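Review: the Trallora hand-held gripper pair, for teaching robots by demonstration

The Trallora pair is a good idea with sore thumbs attached. You hold a gripper in each hand and do a chore as the robot would have to do it, cameras running, and a policy is trained on the recordings. No arm is needed until the end, so the expensive part of the lab can stay in its crate while you go and be clumsy in a kitchen.

I had the pair for most of April and gave it one job: take a chopstick out of a paper cup, pass it to the other gripper, put it back. I chose this because the method's published results lean heavily on blocks and mugs, and a block is a very forgiving friend. A chopstick offers you almost nothing to hold and turns in the jaws as soon as you relax.

The linkage is the best thing here. The fingers stay parallel as they close, the blue pads have some give, and the trigger pull is even all the way through. My old Massawe set pinched at the tips first and fired thin objects across the room. The Trallora has yet to hit anyone.

Comfort is another matter. Gonzalo Sarmiento split the recording with me and we collected 1000 demonstrations between us, in sessions of 20 minutes, after which neither of us could be trusted with a teacup. The grips suit a hand larger than mine and smaller than his.

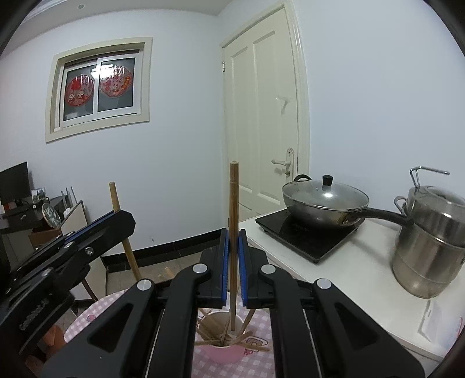 One chopstick held upright at the cup, with the second gripper holding a stick off to the left.

As for the result, the policy trained on all 1000 picks a single stick from the bundle more often than I'd feared. It has also learned my habit of hovering over the cup as if choosing a chocolate, and does this every time, with great conviction. The handover is weaker. It goes well when the stick is close to upright and badly when it leans, and more recordings of leaning sticks would probably help. I'll let somebody with fresher thumbs make them.

The Cinside software that comes in the box lines up the two recordings without fuss and then asks you to name every session by hand. Astar's does the naming for you, but its grippers feel like salad tongs.

Buy the Trallora if you work with small or thin things. If all you ever move is mugs, the old Massawe is fine, and you can have mine. 2 spare pads are included; keep them somewhere you'll remember.

Contact | Copyright, all rights reserved | Back to top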